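Revision 02/09/2018. Applies to the Skora countertop scale with the Zisia display module. Replaces the earlier sheet.

## 4. Placement and leveling

4.1 Choose a flat, rigid surface. Glass shelves, folding tables and surfaces that share a frame with a dishwasher or mixer are not suitable.

4.2 Keep the scale clear of air vents. Moving air across the platform shows up as a reading that drifts in the last digit.

4.3 Turn the four feet clockwise until they are fully seated, then back each one out by two turns.

4.4 Adjust the two front feet until the bubble is inside the ring. Tighten the lock nuts by hand.

**Caution:** Do not use pliers on the lock nuts. The threads are molded into the housing and cannot be replaced separately.

## 5. Using a container (tare)

The tare function subtracts the weight of a container so that only the contents are displayed. Any container may be used if it rests entirely on the platform and does not touch the display housing. The combined weight of container and contents must stay within the rated capacity.

5.1 Press ON with the platform empty. Wait for the display to show zero and the stable mark.

5.2 Place the empty container in the center of the platform.

5.3 Press TARE once. The display returns to zero and the NET indicator lights.

5.4 Add the contents. Read the weight when the stable mark returns.

5.5 To weigh further items separately in the same container, press TARE again before each addition.

Woven baskets and other light containers can be stored in memory so that step 5.3 may be skipped. See section 6.
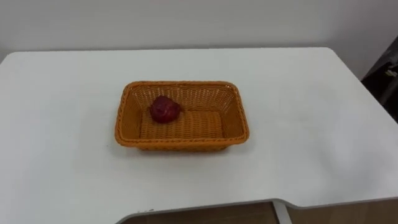 ## 6. Storing a container weight

6.1 With the empty container on the platform, hold TARE for 3 seconds. The display shows the first free memory position.

6.2 Use the arrow keys to select another position if required. The memory holds 32 positions.

6.3 Press TARE to save. A stored value in the same position is overwritten without warning.

6.4 To recall a value, clear the platform, press MEM, select the position and press TARE. The display shows the stored weight as a negative number until the container is placed.

**Note:** Natural fiber containers take up moisture. Store the value again if a recalled container does not read zero when empty.

## 7. Error codes

- **E2:** Platform loaded at power-on. Clear it and restart.
- **E3:** Capacity exceeded. Remove the load at once.
- **E4:** Memory fault. Stored values are lost and must be entered again.

If E4 returns after a restart, contact the Sepúlveda service desk, attention Jianhua Dong, and have the serial number from the underside label ready.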